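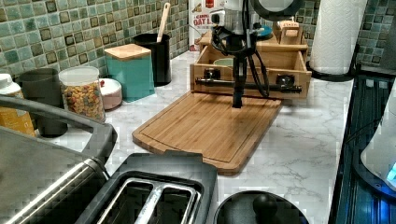 ## 속이 불편한 사람의 부엌 정리와 조리 요령

저는 위산 역류가 있어서 먹는 것을 조심한 지 오래되었습니다. 한국어가 모국어가 아니어서 표현이 조금 딱딱할 수 있습니다. 그래도 제가 부엌에서 매일 쓰는 방법을 적어 보겠습니다. 약에 대한 이야기는 하지 않습니다. 약은 의사와 상담하시기 바랍니다.

### 도마와 칼

- 양파와 마늘은 따로 정한 도마에서만 자릅니다. 저는 양파를 조금만 먹어도 밤에 목이 타는 느낌이 있습니다.
- 도마를 쓴 다음에는 바로 미지근한 물과 세제로 씻고, 세워서 말립니다. 눕혀 두면 아래쪽이 잘 마르지 않습니다.
- 나무 도마에 마늘 냄새가 남으면 굵은소금을 뿌리고 젖은 천으로 문지른 후 헹굽니다. 한 번에 안 없어지면 다음 날 다시 합니다.
- 홈이 있는 도마는 홈 안을 작은 솔로 닦습니다. 과일즙이 그곳에 잘 모입니다.
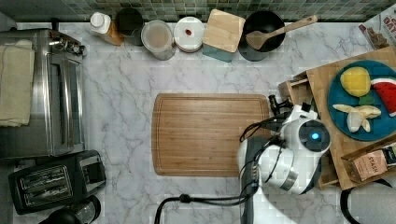
*조리대 위의 나무 도마*

### 죽과 국을 미리 준비하기

저녁에 늦게 돌아오면 아무것이나 먹게 됩니다. 그래서 저는 10월부터 봄까지 흰죽을 미리 끓여서 얼려 둡니다. 쌀 100g에 물을 넉넉히 넣고, 약한 불에서 바닥을 저으면서 끓입니다. 소금은 넣지 않고 먹을 때 간을 합니다.

1. 죽을 넓은 그릇에 펴서 빨리 식힙니다.
2. 한 번 먹을 양, 저에게는 230g을 작은 통에 담습니다. 통은 Grunora의 납작한 것을 쓰는데, 뚜껑이 있는 통이면 다 됩니다.
3. 뚜껑에 끓인 달과 재료를 적습니다. 연필로 쓴 종이테이프가 제일 잘 떨어집니다.
4. 먹기 전날 저녁에 냉장실로 옮깁니다.

국물은 무와 애호박, 닭가슴살로 만듭니다. 고춧가루와 후추는 식탁에서 가족이 각자 넣습니다. 처음에는 가족이 싱겁다고 불평했지만 지금은 모두 익숙해졌습니다. 기름은 식힌 후 위에 굳은 것을 숟가락으로 걷어 냅니다.

### 양념 서랍

저는 양념을 두 칸으로 나누었습니다. 앞 칸에는 제가 먹어도 편한 것, 뒤 칸에는 가족만 먹는 매운 것이 있습니다. 피곤한 날에는 손이 앞 칸에만 갑니다. 칸막이는 Lindholm이라는 동네 가게에서 3,000원에 샀습니다. 두꺼운 종이를 잘라서 만들어도 괜찮습니다.

생강가루는 습기를 잘 먹어서 작은 병에 나누어 담습니다. 큰 봉지는 집게로 닫아서 냉동실 문 쪽에 둡니다. 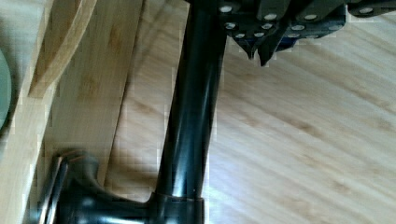 서랍 안쪽은 한 달에 한 번 비우고 마른 천으로 닦습니다. 이때 냄새가 약해진 가루는 버립니다. 아까워서 오래 둔 깨도 꼭 맛을 보십시오. 기름 냄새가 나는 깨를 먹은 날에는 제 속이 많이 불편했습니다.

### 식사 기록

냉장고 문에 공책을 하나 걸어 두었습니다. 먹은 것, 시간, 밤에 어땠는지만 짧게 씁니다. 저는 토마토가 원인이라고 오래 믿었는데, 공책을 보니 토마토보다 늦은 시간의 커피가 더 자주 적혀 있었습니다. 사람마다 다르니까 제 목록을 그대로 따라 하지 마시고 직접 적어 보시기 바랍니다. 병원에 갈 때도 이 공책을 가지고 갑니다.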